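Reading time: 3 min

The toy lending library in Irnach keeps its French shelf near the back, under a window that looks onto the parking lot. The woman who runs it asked that her name be left out. She has been in the job for 18 years, and she had a face-guessing game standing on the table when we talked, with the animal cards in.
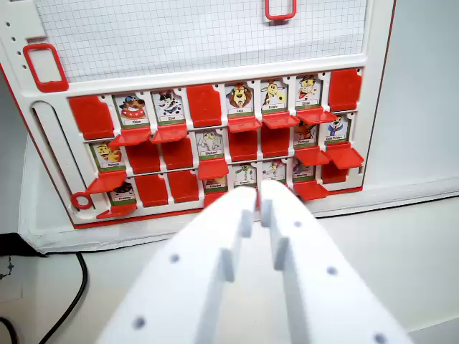
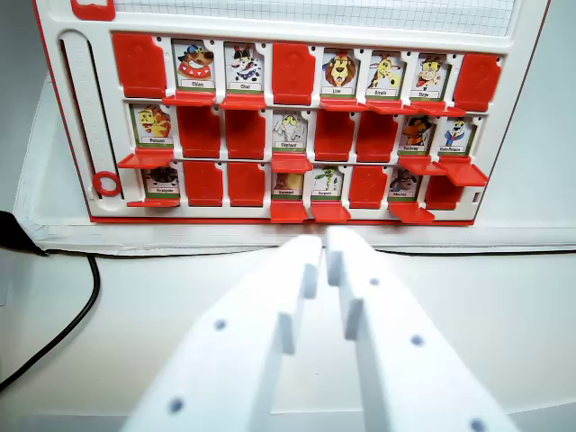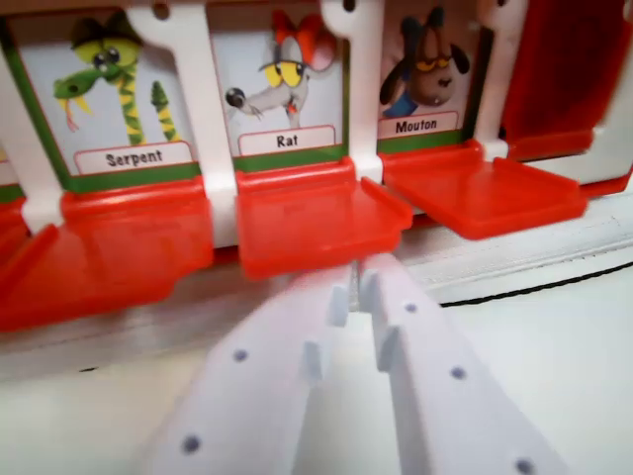

Stesenach Newsletter, Issue 50, page 7

The library lends about anything with pieces in it. Last January the catalog passed 900 items, and almost 300 of them are board games. She says the guessing games go out more than any other kind.

"People know it from when they were kids," she said. "They see the little flaps and they want it. Then they notice the cards are in French, and half of them put it back."

The ones who don't put it back tend to be parents with a child in the French class at the Parri school, down the road. She started the shelf for them. With animals, she said, a child doesn't need much grammar to play. One player asks whether the animal has fur, or wears a hat, and flips the red pieces over the ones that are ruled out.

"With the people version you get hair and glasses and that's it," she said. "With these you have a snake in a hat and a rat with a bow. The kids ask stranger questions. One boy asked if the animal would be scared of a bath."

Some of the words give themselves away. Lion and Serpent cause no trouble, and neither does Elephant. Mouton takes longer, and Araignée is the one adults get wrong. She makes people say it out loud before they check out the box.

I asked what wears out first. She said the hinges, on any game of this type. A flap that has been forced will lean, or drop when somebody bumps the table, and then the players argue over whether it was up or down. She keeps a bag of spares from broken sets and swaps them in when the fit is close enough.

The cards are the other problem. They slide out for cleaning and come back in the wrong order, or they don't come back. Borrowers are asked to lay them out and check them against the list taped inside the lid.

"I don't charge for one card," she said. "If it's the whole bag, we talk."

Her own way of playing is slow. She likes to ask about clothes first and leave color for later, and she loses to eight-year-olds on a regular basis. She has also tried it with two people on a side, which she recommends for beginners, as they can whisper the words to each other before asking.

Next on her list is a Spanish set, if the Flidico fund comes through. She already has the shelf space marked off with tape.

The library is open afternoons until 6. Games go out for two weeks and can be renewed once.

Contact | © Stesenach Newsletter | Back to top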